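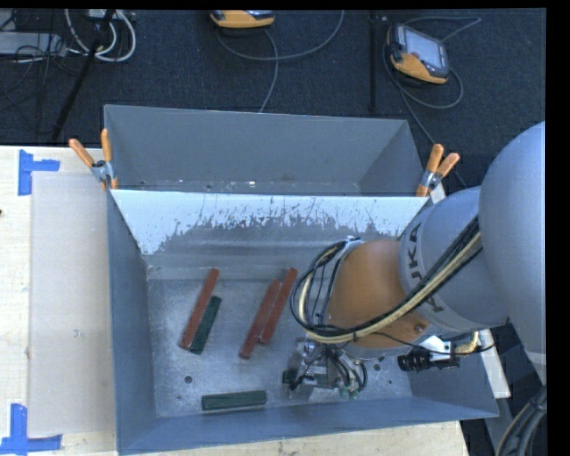
6月16日(土) 作業ノート

朝から一人で作業。午後にGemma Tedescoさんが来て、三時ごろまで手伝ってくれた。次の走行までにフロントフォークとリアのリンクを終わらせたいです。日本語で書くのはまだ遅いですが、みんなが読めるように日本語で書きます。まちがいがあれば、横に直してください。

1. フロントフォーク(左)
前回の走行で、Gianni Galliさんが「ブレーキを離すところで前が急に戻る」と言っていた件。左右のトップキャップを外して、油面を測った。右は前のノートに書いてある値と同じ。左は右より低かった。オイルシールからのもれは見つからない。インナーチューブをふいて、白い紙を巻いて何回か動かしても、紙に油は付かなかった。だから、前に組んだときに入れた量がちがったのではないかと思う。組んだのは私です。

左右ともオイルを全部抜いて、新しく入れた。抜いたオイルの色は左右でほとんど同じで、少し灰色。金属の粉は、磁石で調べたが、気になる量はなかった。油面を合わせるとき、スプリングは抜いて、フォークはいちばん縮めた状態。これは前に一度まちがえたので、もう一度書いておく。空気を抜くために、ゆっくり十回ぐらい動かして、十分待ってから測る。待たないで測ると、あとで下がる。

伸び側の調整は、前の設定から二クリック強くした。ただし油面が変わったので、この二クリックが正しいかどうかはわからない。Gianniさんが乗って、まだ速く戻ると言ったら、もう一クリック。反対に、バンプが続くところで前が沈んだままになると言ったら、元に戻す。一度に二か所を変えないこと(私はすぐ変えたくなる)。

2. リアのリンク
分解して洗った。ニードルベアリングの一つに、茶色いさびが少しあった。雨のレースのあと、グリスを入れ直していなかったと思う。手で回すと、軽いところと重いところがある。Gemmaさんは「まだ使える」と言い、私は「交換したい」と言い、五分くらい話して、交換に決まった。在庫は一個だけあったので、それを使った。新しいものをSheehanに注文すること。リンクのボルトは曲がりなし。カラーの表面に細い線が一本あるが、つめに引っかからないので、そのまま使う。

組むときに、ボルトの向きを一度まちがえた。頭はチェーンの反対側。写真をとっておけばよかったです。

3. エンジンの走行距離
台帳を計算し直した。このエンジンは、いま3,597キロ。私たちの決まりは、2,000キロでバルブのすきまを点検、4,000キロで腰上を開ける。だから、次の大会の練習と決勝を走ると、4,000キロにかなり近くなる。大会の前に開けるか、あとに開けるか、Gianniさんと相談したい。

私の意見は、大会のあと。理由は二つあります。一つは、いまの圧縮に問題がないこと。今日、エンジンを暖めてから測ったが、四つの気筒の差は小さかった。もう一つは、新しいピストンリングのならしをする時間がないこと。公道のコースは、テストで使えるサーキットとちがって、全開の時間がとても長い。ならしが足りないエンジンで、その長い直線を走らせたくないです。

ただし、Gemmaさんは反対の意見でした。彼女の言うことも書いておく。「長い全開があるから、先に中を見たい。」これも正しいと思う。予備のエンジンは10月まで使えない予定なので、もしこわれたら、その週末は終わりになる。来週、三人で決めましょう。

4. ステアリングダンパー
Jalleyのものを付けて、ハンドルを左右いっぱいまで切った。左に切ったとき、ロッドの端がカウルステーに当たりそうになる。すきまは紙が二枚入るぐらい。静かに置いてあるときはこれでもいいが、走ればカウルが動くので、足りない。ステーの取り付け穴を少し長くして、外に逃がした。やすりで削ったところはまだ塗っていない。黒のペイントがかたくなって、出なかったからです。

ダンパーの強さは、Gianniさんの好みは弱め。跳ねる場所が多いコースでは、私はもう少し強くしてほしいが、乗るのは彼なので、弱いほうから始める。

5. タイヤとホイール
前のホイールのバランスをもう一度とった。おもりを一つ動かしただけ。後ろはとらなかった。古いタイヤが付いたままなので、どうせ替える。タイヤウォーマーのLillisari(後ろ用)は、温度が上がるのがおそい。コードの根元を曲げると、ランプが消えることがある。たぶん中で切れかけている。使うときは、だれかがそばにいてください。火事になったら困ります。

6. データロガー
前サスペンションのストロークセンサーのゼロ点がずれていた。フォークを伸ばしきった状態でゼロを取り直した。前回のデータは、このずれを引いてから見てください。FlirowのソフトでGemmaさんが補正したファイルを作ってくれたので、共有フォルダに入れてあります。ファイル名の最後に「補正」と付いているほうです。元のファイルは消さないでください。

補正したデータを少し見た。左に曲がりながら下る区間で、前がほとんど底まで入っている。油面が低かったことと合っていると思うが、センサーは左にしか付いていないので、右がどうだったかはわからない。

残りの仕事
・リアのブレーキパッド、厚さを測る(今日は忘れた)
・カウルステーの塗装
・ニードルベアリングとオイルシールの注文
・クラッチケーブルの注油
・リンクの締め付けトルクをもう一度確認。印の白いペンは付けたが、最後の一本は自分で確認していない。Gemmaさんが締めた。
・チェーンの伸びを測る。スプロケットを替えるかどうかは、そのあと。

トルクレンチの小さいほうは、棚に戻すときに必ず目盛りを下げてください。今日、上がったままで置いてありました。

月曜日は私は夕方から来ます。ガレージのかぎはGemmaさんが持っています。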